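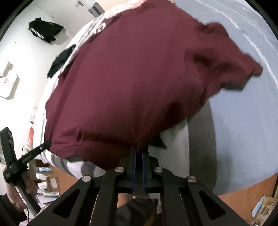
I stopped buying clothes for a year, and the year ended on a Sunday. I did not write about it while it was going on. I had started two blogs about self-improvement projects before and dropped both of them by March, so this time I kept a notebook in the kitchen drawer and wrote in that.

The rule was simple. No clothes, no shoes, no bags. Socks and underwear were allowed if the old ones had holes. Gifts were allowed but I was not to hint. Repairs were allowed and I could spend whatever I wanted on them, which I thought was generous of me and which ended up being the main expense.

The reason I started was a bank statement. I was doing my taxes and added up one column I had never added up before. In the year before, I had spent $2849 on clothes. I don't have a job that needs clothes. I work in the office of a tile warehouse in Varnport, where anything nice gets dust on it by ten in the morning. I could remember buying perhaps half of it. There was a coat from Echeverri that I had worn to one dinner, and a lot of small orders from Nadovel, which is the kind of site where you go in for a belt and the shipping is free if you add a second thing.

The first month was easy. It is January, it is cold, you wear the same two sweaters anyway. I unsubscribed from the emails and took the card number off my phone.

February was harder, mostly in the evenings. I found out that shopping had been what I did between dinner and bed. I would sit on the couch and look at jackets. With the jackets gone I had about an hour and a half and nothing to put in it. I tried reading and was bad at it for a few weeks. Then I got better at it. I also went to bed earlier, and that has lasted.

In April I took everything out of the closet and the dresser and put it on the bed. I'd seen this recommended many times and had always skipped it. It took all afternoon and part of the next one. I had three black cardigans so alike that I had to read the labels to tell them apart. I had pants in a size I was for one summer. I also had several things I liked a lot and had forgotten, because they lived at the back under things I didn't like.

I gave away four bags. I kept more than a real minimalist would. I kept the old T-shirts, for example, which everyone says to cut up for rags. I sleep in them and paint in them, and the cotton is better than what I've bought lately. The new ones twist at the side seam after a few washes. The old ones have been washed for ten years and still hang straight.

Repairs took up the summer. There is a shoe repair place behind the bus station, and I had walked past it for years without going in. I had my brown boots resoled, then the black ones, then had a zipper replaced on a winter jacket by the tailor two doors down. He also took in the waist on two pairs of pants and told me one of them wasn't worth doing, so I left that one alone. I learned to sew on a button properly and to close a seam by hand. I tried darning and made a hard lump in the heel of a sock that I could feel all day. I am not going to be a person who darns.

Changing how I did laundry did more than the sewing. I had been washing everything warm and drying everything on high. I switched to cold water, turned dark things inside out, and hung up anything I cared about on a rack in the spare room. The colors held. It does take planning — if you need a shirt for the morning you have to think of it the night before — and in wet weeks the spare room smells like a basement. I bought a small dehumidifier, a Plorik, and it helped some. It is loud.

I broke the rule 3 times. The first was a pair of rain pants, bought at a gas station in a downpour on the way to a campground. I don't regret those. The second was a dress for a wedding. I had two dresses at home that would have been fine, and I bought the third one because I was nervous about seeing people. The last was a scarf in November, bought on a lunch break for no reason I can give.

The totals, for anyone who likes totals. I spent $982 over the whole year, and $845 of that was repairs, alterations and the dehumidifier, which I counted because I wouldn't have bought it otherwise. The rest was the rain pants, the dress, the scarf and some socks. The dress was on clearance.

I have not gone back to the old way so far, though it has only been a few weeks. I put the card number back on my phone for train tickets and I can feel that it's there. My plan for this year is one list on the inside of the closet door. If I want something it goes on the list, and it has to stay there for a month before I can buy it. At the moment the list says gray cardigan, long underwear, and a belt.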